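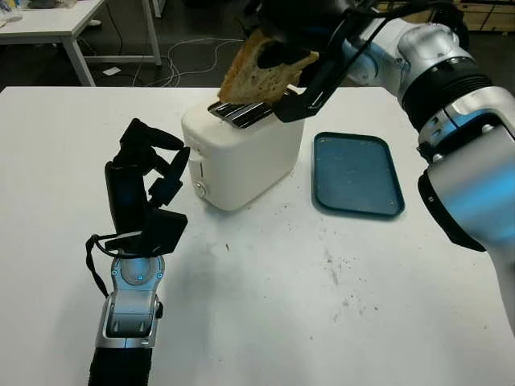 Fendport Test Kitchen - Small Appliances Team

Diary, April, bread week

7:40. Wiped the slots with a dry brush and started the log before anyone wanted breakfast. The white two-slot is still the reference unit for browning. The Devivo sample stays in its carton until the reference numbers are finished.

Bread is the Claeys white sandwich loaf, sliced at the bakery. Heels discarded. The remaining slices were weighed in pairs and any pair with more than 2 grams between the slices went back in the bag for lunch. First pair in at 8:05, knob at the middle setting, 197 seconds to the pop. I wrote the time down and let the body cool with the lever up before the next pair.

The middle setting gives a golden brown face with a darker crust edge. I would call that correct for this loaf. One step up and the crust goes bitter well before the center has changed much, so I have marked the middle as our default and will stop arguing for the higher one. The Gonus color card is no help at this end of the range. Its two nearest patches are too close together to tell apart under the ceiling lights, and the card has picked up a butter stain on the lighter one.

Crumbs remain the main nuisance. By midmorning there were small brown ones all over the white table, worst below the toaster and to the right of it, and more on the dark teal tray. They show as light specks on the tray and as brown specks on the table, so neither surface lets you ignore them. The tray also has scuffs that do not wash off. I tried the soft side of the sponge, then baking soda, and gave up.

Crumb mass for the morning, brushed from the tray and table together: 46 grams. That seems high. The loaf was a day old and the crust was dry, and I suspect most of it fell off during handling - picking slices up by the crust edge sheds more than holding them by the face. I will weigh table and tray separately tomorrow and note how each slice was held.

Last pair out at 11:30. Unplugged, cooled for 30 minutes, turned over the sink and tapped. Very little came out. Wiped the table down twice, and the gray smudges need the stronger cleaner.

To buy: two loaves, a new color card if the budget line allows it, brush with a longer handle. Ask the bakery whether the slicer can be set a notch thicker.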